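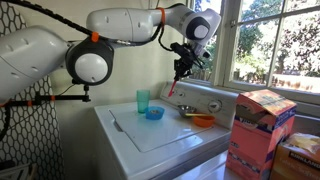
# Introducing a robot arm in the utility room at Umasness: effects on staff tasks

Project report, group 3. Authors: Pallavi Sisodia, Santosh Kanaujia, Shewit Wubshet. Submitted 7th January.

## 1. Background

Umasness is a residential home with one utility room. Care assistants use it for laundry, and the lid of the washing machine doubles as a set-down surface for cups and bowls coming back from the residents' floor. Clearing the lid is not in any job description. It is done by whoever needs the machine next.

The arm was supplied by Plaleo and is operated by one member of staff per shift. The project asked which parts of the work moved to the operator, which stayed where they were, and what new work appeared.

## 2. Method

We logged tasks on paper sheets during December. An entry was made each time a person or the arm handled an item on or next to the machine. The log has 1,439 entries. Of these, 192 were attempts by the arm. We also interviewed the shift lead, Madhu Kushwaha, and the technician, Wagner Macedo.

## 3. Results

### 3.1 Handling

Bowls and cups gave the arm a rim to close on. Flat utensils did not. A spoon lying on a smooth white panel has a low profile, and the fingers must come down close to the surface on both sides of it. Staff were asked to step in 58 times, most often for utensils.

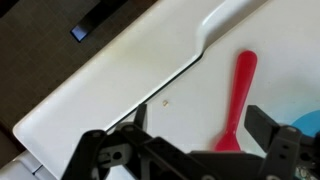 *Figure 2. Red spoon on the white panel, seen from the gripper.*

Crumbs were outside the scope of the arm. They were wiped up by hand before and after the trial, and the time spent on this did not change.

### 3.2 Changes in staff work

The operator role took over most of the lifting and setting down. In exchange, the operator could not leave the room while the arm was powered. Before the trial, assistants started a load and went back upstairs. Kushwaha reported that this was the main complaint in the first week, and the rota was changed to suit.

Storage habits changed as well. Detergent and other supplies used to be left wherever there was space on the lid. Macedo asked for a fixed spot at one side, so that the arm had a clear approach to the bowls.

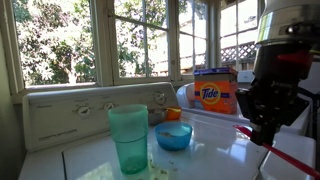
Compliance with this was uneven. Night staff had not been at the briefing and kept to the old layout. A printed sheet was put up in the second week and the number of blocked approaches went down, but we did not log this separately and cannot give a figure.

## 4. Limitations

One site, one room, one month. The log sheets were filled in by the same people whose work was being studied. Interventions of up to 3 seconds were probably missed.

## 5. Recommendations

- Brief all shifts, including nights, before the arm is used.
- List the operator as a separate line on the rota.
- Keep utensils as a manual task until the fingertips have been reviewed.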